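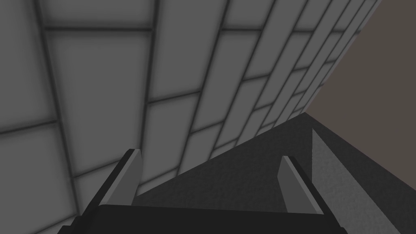

The owner of Pluduvier has been setting tile for most of her working life, and she still keeps a bucket of broken pieces by the shop door. When a customer asks how a tile will hold up, she hands over two halves and lets them look at the broken edge.

"People come in with a color in mind," she said. "I ask them what the wall is made of. Usually they don't know, and that's fine, but we have to find out before I order anything."

Her shop takes up the ground floor of a former feed store in Cantero, a town with one main street and a lot of old houses. She opened it after leaving a larger contractor, where she had worked on school restrooms and hospital kitchens. She liked the work but not the driving. Now most of her jobs are within 20 miles of home.

Kitchens and bathrooms make up the bulk of it. Last year she did a dairy building outside Cesa, which she describes as the biggest wall she has ever been responsible for. The order came to 393 boxes. Two of them were from a different batch and she sent them back.

"You hold one tile up and it looks the same," she said. "You put it in the middle of a wall and you can pick it out from the parking lot."

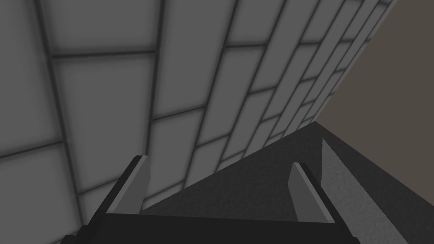 She learned the trade from an uncle who did not talk much. For the first months she mixed mortar and washed sponges. He would check her mix by turning the trowel on its side, and if it slid off he walked away and she started over. She was paid by the day and remembers that the first tool she bought for herself was a margin trowel, which she still has.

Asked what goes wrong most often in home projects, she did not have to think about it.

"The layout. They start in a corner with a full tile and go. Then they get to the other side and they have a sliver left. You need to measure the whole wall and move your center line until the cuts at both ends look decent. It takes me an hour, sometimes more. I don't touch the mortar until it's done."

Grout is the other subject she gets calls about. She charges $200 to come out and look at a failing shower, and takes that off the bill if she gets the job. Many of those calls end with advice and no work. A crack along the corner where two walls meet usually means somebody used grout where there should have been caulk.

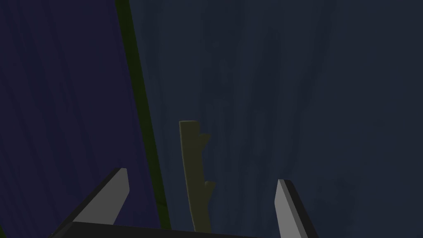 Her own house is not a showpiece. The bathroom floor came with the place, and she has never replaced it. The kitchen backsplash is made of leftovers from a job at the Diseo apartments, laid in a running bond, and she ran short by 3 tiles. The gap is behind the refrigerator.

She has one full-time employee and hires a second person in July, when the summer rentals want everything finished at once. Finding help is hard. She would like to train someone who could take over the shop, but most of the young people who try it leave after the first winter.

"It's your knees," she said. "I tell them to buy good pads on the first day. They buy the cheap ones."

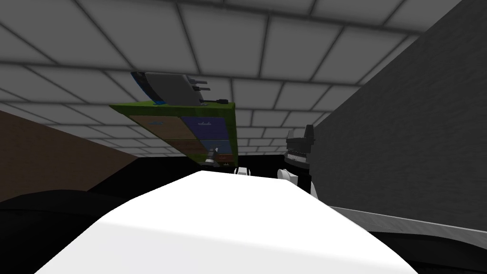 Large-format tile has changed the job more than anything else in recent years. The pieces are heavy, they need a flatter wall, and a mistake costs more. She bought a rail cutter for them and a set of suction handles, and she will turn down a job if the owner does not want to pay for getting the wall flat first.

She still prefers the smaller sizes. They are slower to set, but they forgive an old house, and she can do them alone with the radio on.

The shop opens at 7 in the morning. By then she has usually been there for an hour, loading the van and answering messages from the night before. Customers who want to look at samples are asked to come after lunch, when she is more likely to be back.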